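首页　关于我们　栏目　订阅　投稿　联系

关于我们

阅读时间：7 分钟

你好呀，我是 Chiyo Ueda，Gresteo 的创办人，也是这个网站上大部分稿子背后那个半夜还在刷消防通报的人。常有读者写信来问：你们到底是谁？靠什么吃饭？为什么一场小小的草坡火你们也要写？回信写多了，我干脆把这一页重新写一遍，比原来那版长不少，泡杯茶慢慢看吧。

Gresteo 是一个地方新闻小站，只做一件事：山区和沿河一带的突发情况。山火、塌方、河水上涨、停电、封路、失踪登山者的搜寻，凡是会让人半夜从床上爬起来看窗外的事，我们都写。选举、球赛、明星我们不碰（有人投过一篇很好看的球评，我忍痛退了，到现在还有点惋惜）。

先说说怎么开始的。我以前在一家货运公司做调度，每天的工作就是弄清楚哪条路能走、哪条路不能走。那年十二月下大雪，通往 Hayashi 谷的路断了，我手下有两辆车堵在半坡上，司机打电话来问我前面怎么样，我翻遍了能翻的网页，得到的消息要么是昨天的，要么是隔壁县的。最后还是谷里一家杂货店的老板娘接了我的电话，说她店门口就能看见铲雪车，让司机再等一个钟头。我把这句话发到了网上，附了时间，附了地点。第二天早上醒来，有 523 个人在下面留言，问别的路段、问学校开不开、问自己爸妈那个村有没有电。我请了一天假，坐在厨房里一条一条地打电话，一条一条地回。

那就是 Gresteo 的第一天，虽然当时还没有名字。名字是后来随便起的，没有什么深意，读起来顺口，域名又便宜，就它了。

现在我们有七个人。三个人轮流值夜，两个人跑现场，一个人管网站，再加上我，什么都干一点，也什么都被他们嫌弃一点。办公室在 Ondow 镇老街二楼，楼下是卖渔具的，夏天开窗会飘上来一股鱼饵味儿，习惯了也还行。欢迎来坐，不过请先打个招呼，火季的时候我们经常全都在外面。

很多人对我们的工作方式好奇，我就多啰嗦几句。

一条快讯从收到到发出，中间要过两道。第一道，必须有人在当地亲眼看见，或者有消防、道路、气象部门的正式通报。光是群里转来转去的一段语音，我们不发，哪怕它听上去特别着急。第二道，值班的人写完之后要念给另一个人听，真的是念出声来！这个习惯是从调度那边带过来的，电话里报路况，念不顺的句子多半是没弄清楚的句子。夜里另一个人可能在睡觉，那就打电话叫醒，大家都认这个规矩，没有人抱怨（好吧，抱怨过，但还是起来了）。

时间怎么写，我们也很较真。“今天下午起火”这种说法在我们这里过不了关，得写几点几分接报，几点几分第一辆车到，几点几分宣布控制住。“控制住”和“扑灭”是两回事，控制住的意思是火线不再往外走，里面可能还在冒烟，夜里风一转照样能起来。我们早期有一次把两个词写混了，有一家人看了报道提前回了山上的房子，半夜又撤了一回。人没事，可我给那位先生打电话道歉的时候，手心全是汗。从那以后，每篇火情稿的末尾都有一行“目前状态”，用词是固定的几个，谁也不许自己发挥。 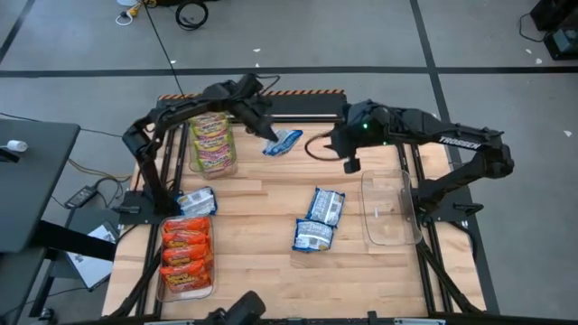 更新也是一样的道理。一条新闻发出去以后，只要事情还没完，我们就在同一篇里往上加，每加一段都标上时间，旧的段落留着不删。这么做页面会变得很长，看起来有点乱，也有读者提过意见，说能不能每次都写成一篇干净的新稿子。我考虑过，最后还是没改。消息是怎么一步步变的，读者应该看得到，哪一段后来证明写错了，我们会在那一段底下写明更正，原文照样摆着。

说到更正，网站底部有一个更正页，从第一年到现在的都在里头。有些是地名写错一个字，有些是方向弄反，还有一次我把一座桥写成了另一座桥，两座桥隔着一座山呢，当地人笑了我好几个月。你发现我们哪里不对，请一定写信来，语气凶一点也没关系，我们都会回。

再讲讲钱，这个问题大家问得最多，又最不好意思问。

Gresteo 没有大股东，也没有接受任何部门的拨款。收入主要来自订阅会员，目前是 1313 位，每人每月付一点钱，换来的东西说实话不多：一封周末邮件、一张每年重新画的避难路线图，还有在火季开始前来我们办公室喝一次茶的资格。另外一部分来自本地商家的广告，五金店、民宿、修车铺这一类。广告有两条规矩，第一，突发新闻的页面上不放；第二，商家不能提前看稿。有过一家想看的，我们聊得挺客气，后来就不合作了。

所有突发消息永远免费，不用注册，也不弹窗。我自己在山路上用一格信号打开过别人家的网站，等了半天跳出来一个让我填邮箱的框，那个心情我记得很清楚。所以我们的快讯页做得特别素，几乎只有字，信号再差也打得开。

除了网站，我们还有一个短信提醒服务，叫 Pliveo。你选好自己关心的村子或者路段，有火情、封路、水位变化的时候，手机会收到一条很短的短信。做这个是因为谷里不少老人家不上网，他们的孩子又在外地，两头都干着急。现在登记的号码有将近 3000 个，里面有不少是孩子替爸妈登记的，也有反过来的，爸妈替爱爬山的孩子登记。Pliveo 不发广告，不发节日问候，一年里大半时间它都安安静静的，安静就说明没事儿。要提醒一句，它代替不了官方的疏散通知，听到广播、看到消防员来敲门，请马上走，别等我们的短信。

跑现场这件事，我也想讲得明白一点，因为每年都有热心的年轻人写信来说想跟我们去拍火。我们的记者不进封锁线，不抢路，车一定停在能掉头的地方，车头朝外。到了现场先跟指挥的人报到，人家说退我们就退。有几次别家有近处的火焰照片，我们只有对面山坡上远远的一缕烟，点击量当然差一大截，可是救援车辆的路一直是通的，我觉得挺好。受灾的人家，我们不追着问，对方愿意讲的时候再坐下来听，发稿前把引用的话给本人念一遍。遇难者的名字，要等家属都知道了才写。

火灭了以后的事，我们也花很多工夫。说来好笑，这类稿子阅读数一向不高，却是我自己最喜欢写的：烧过的坡什么时候补种，被水冲掉的便道谁来修，临时水管接了几个月还没换成正式的，这些事情外面的记者早就走了，住在这里的人还得天天过。我们有个栏目叫“后来呢”，每隔一段时间把旧新闻翻出来，回到原地再看一遍。有的地方真的变好了，写起来特别高兴！有的地方什么都没动，那就照实写什么都没动，隔一阵子再去。

想给我们提供线索的话，记住几样就够了：你在哪里（最近的路牌、里程桩或者店名都行），几点看到的，看到了什么，你自己现在安不安全。照片有当然好，没有也没关系，千万不要为了拍照往前走。紧急情况请先打消防和救援电话，再找我们。火季期间线索电话二十四小时有人接，声音听上去迷迷糊糊的那个多半是我，不要介意，我其实醒着。

想加入的话，我们现在缺一位能值夜班的编辑，不要求新闻专业，会看地图，肯打电话，写句子老实，就可以来聊聊。薪水不算高，这一点面谈的时候我会先讲清楚，免得你白跑。投稿也欢迎，尤其欢迎住在谷里、河边的人写自己身边的事，写得土一点没关系，改稿的时候我们会和你商量，不会偷偷换掉你的话。

办公室的门铃坏了很久，来了请直接上楼，楼梯右手边那扇绿门就是。

Chiyo Ueda
本页更新于 2023 年 1 月 5 日

相关阅读

“控制住”和“扑灭”：我们怎么用这几个词
Pliveo 短信提醒登记说明
后来呢：Hayashi 谷便道修到哪一段了
Ondow 镇冬季封路与绕行办法
更正页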